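Notebook, fold cell 2 (Tomoana bench)
February, Sunday
Entry by Ebony Rakena. Tayla Sutcliffe in from 1:30.

Picking up from Tayla's note on the last page. Right arm was dropping the near edge of the garment on the second fold, always on the same side, and the wrist picture was going to black for a moment now and then. She had already swapped the USB port on the PC and it made no difference. I came in to do the cable check and the finger service while the cell was free.

State on arrival: both arms parked, power on at the wall, controller showing no faults. Log from the last run showed 16 wrist camera dropouts on the right and none on the left. All 16 were with the wrist rolled past 70 degrees. That pointed at the cable more than at the camera, so I started there.

Shut down in the usual order. Zivley software stopped first, then arm power, then PC. Supported the right arm by hand when the power came off as it still sags onto the bench. We need a proper rest for it. Foam block from the packing area will do for now, and I have left one on the shelf under the PC.

Right wrist camera cable. Unplugged at the teal connector and looked at both halves under the lamp. Pins straight, no dirt. Pulled gently on the cable about a hand's width back from the connector and the jacket moved over the wires inside, which it should not. There was a flat spot where the cable tie had been biting. Cut the tie off. Fitted the spare from the Prisbridge box (last one, see list at the end). Routed it with a bigger loop behind the wrist and used hook-and-loop tape in place of the cable tie. Rolled the wrist by hand through its whole travel, both ways, with the power off. Cable stays slack at both ends of travel.

Do not put a hard tie back on this one. If the loop looks untidy, leave it.

Fingers, right gripper. Took both off. The pads were glazed and one had lifted at the tip. Cleaned the faces with alcohol, let them dry, new pads on, pressed in the vise with a cloth between for ten minutes. Checked the finger screws on the way back. One was loose, outer finger, lower hole. A small drop of the blue thread compound and snugged down. I think this was most of the dropping problem, as the finger could tilt under load and let thin cloth slide out at the bottom.

Fingers, left gripper. Pads fine, cleaned only. Screws fine.

Gripper zero. With the new pads the right gripper closed early and reported an object when it had none. Reran the zero from the Zunard tool: open fully, close on nothing, save, open again, close on the thin card gauge. Took two tries. The first time I forgot to clear the old value before saving and it kept the old offset. Clear first, then save. I have written this on the tape on the PC lid as well.

Grip force is set at 1000 in the tool for both sides. That is raw units out of the tool, do not read anything into it. I tried going lower on the right but put it back so the two sides match.

Brought the cell up again after 2:00. Tayla ran the arms by hand from the leader pair while I watched the joints and the wrist pictures. We used the red jerseys because the lettering is heavier than the cloth around it, and that was where it slipped worst before. 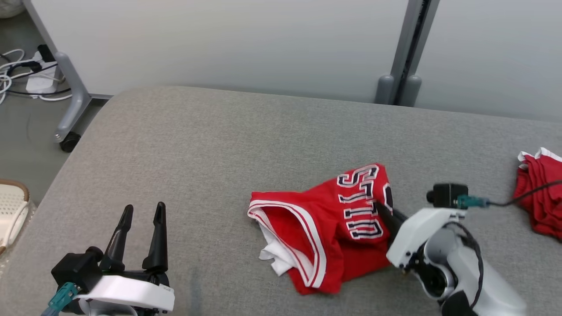 Right gripper on the jersey by the lettering, left one open at the near corner. Hand-run check after the service.

Results from the hand run. Right gripper held the jersey on every second fold we tried. Tayla pulled against it by hand a few times and the cloth stretched before it slipped. Picking up right at the edge of the lettering is still harder than picking up plain cloth, as the fingers want to ride up over the print. She found it goes better if you come in flatter and press down a little before closing. That is for whoever is driving, there is nothing to change on the machine for it.

Wrist picture stayed up the whole time, including with the wrist rolled well past 70. No dropouts in the log. I then left the arm doing the slow wrist roll test on its own for 1000 cycles with the picture recording, and went to eat. Finished clean, no dropouts, no warnings. Motor temperatures normal on both sides at the end.

One thing that came up during the hand run. The right arm made a faint tick at the joint behind the wrist when it changed direction. Tayla heard it first. It went away when I held the housing, so probably a cover screw and not the gear. Nipped up the four cover screws, two of them moved a little. Tick is gone for now. If it comes back, stop and write down which direction it was moving, and do not keep tightening those screws, they go into plastic.

Other bits while I was there:

Wiped the bench cover down with a damp cloth. No snags in the fabric. Worth looking at each week as a snag catches the pads.

Went over the plugs at the power strip on the floor. All pushed home. The cables there want sorting out and labeling, they are in one heap and I had to trace the left arm supply back by hand to be sure which it was. Not done today.

Checked that the left arm clamp had not walked. Still on its pencil mark. Right clamp had moved slightly off its mark, put it back and tightened. Redid the home check afterward, both arms fine.

Jerseys go back in the basket when you finish, please, the next person should start with a clear bench.

Spares used: one wrist camera cable, one pair of finger pads, one strip of hook-and-loop tape.

Spares to order: wrist camera cables, get two at least. Finger pads, we have one pair left in the drawer. Tayla is asking Prisbridge whether they have the camera cable in a softer jacket.

Still open:
Rest for the right arm.
Label the cables at the strip.
Put the clear-then-save step into the Zunard page on the wiki, the page currently skips it.
Look at the left camera cable tie. It is the same hard type and will go the same way in the end. I did not touch it today as I had no spare cable if it came apart in my hands.

Added 5:15, T.S.: ran another short set from the leader pair after Ebony left, mixed cloth, plain tees and the red ones. One miss on a tee, my driving. No tick. Arms parked with the foam under the right one, arm power off, PC left on for the upload.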